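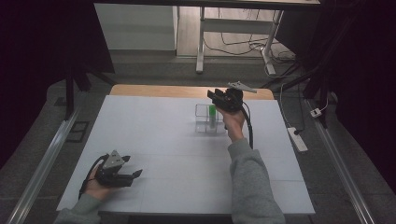
Zekska hand-held gripper kit, trial notes

Okay, second go with the pair on loan from Ratis. I wanted to know two things before we say yes to buying: can a new person pick these up and get on with it, and do the pads last? The clear box with the little green-topped thing in it is my usual test, small target and walls to bump into. I like it because it's mean.

Good stuff first. They open nice and wide, and I got comfy with the left one in no time. The right one felt heavier to me, but I think that was the cable pulling at the back of it (I kept wanting to flick it over my wrist). Chutima Klinhom wants longer cables. I want lighter ones! We can fight about it later.

Price as quoted is 600 for the pair, plus 100 for a spare pad set. Sotel wants 400 for theirs, but no spares at all, so you'd be gluing your own.

Now the pads. Left one still looks fine to me, ridges and all. The right one is not fine — the rubbery layer is torn and peeling off the inner face, and there's a tiny bit hanging loose near the bottom.

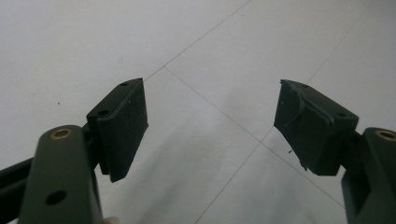
Page last changed: March 28, 2022

I've asked Ratis whether pads count as wear parts or come under the warranty. Their sheet says both, depending on which page you read. Also asked if the pad block comes off with just the screws on top, or if you have to take the pivot apart too.

To do: trim nothing on the right pad until they write back. Wongsuwan kit goes through the same box test next, same person, same order. Final pick has to be in by June.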